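Leave the toys out

Every tidy-living column says the same thing. Clear the floor before bed, a bin for each kind, lids on. I did it for two years. 30 minutes a night, and by breakfast it was all out again.
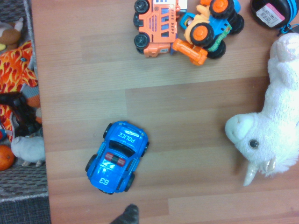

My problem with bins is they sort by what adults see. Vehicles here, animals there. Kids don't play that way. A police car goes out on the floor, the plush pile stays on the rug, and that's one game — split it up and you've killed it. Hường Đỗ next door told me this 15 times before I listened.

Second thing. The coffee table. People treat it like a showroom, coasters and one nice book. Mine gets toy cars and headphones and whatever else, becuase it's the right height for a small person standing up.

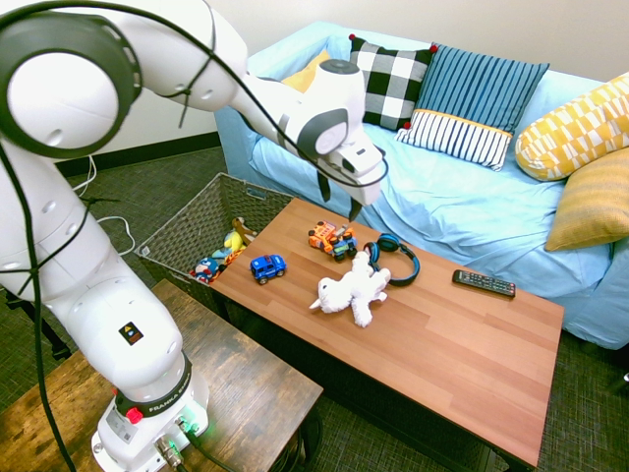 But what about guests

Guests can move a truck. They have hands. A sofa with cushions on it and somewhere to put a cup, thats all anyone needs. I'd sooner have the unicorn on the table than a rule about it.

Keep one walking path clear at night. Fine. The rest can wait till Saturday-ish, or never.
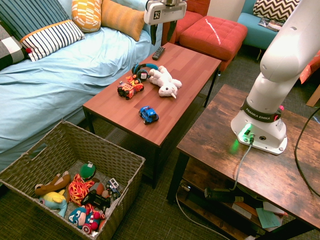 Coffee table with fire truck, unicorn and the TV remote.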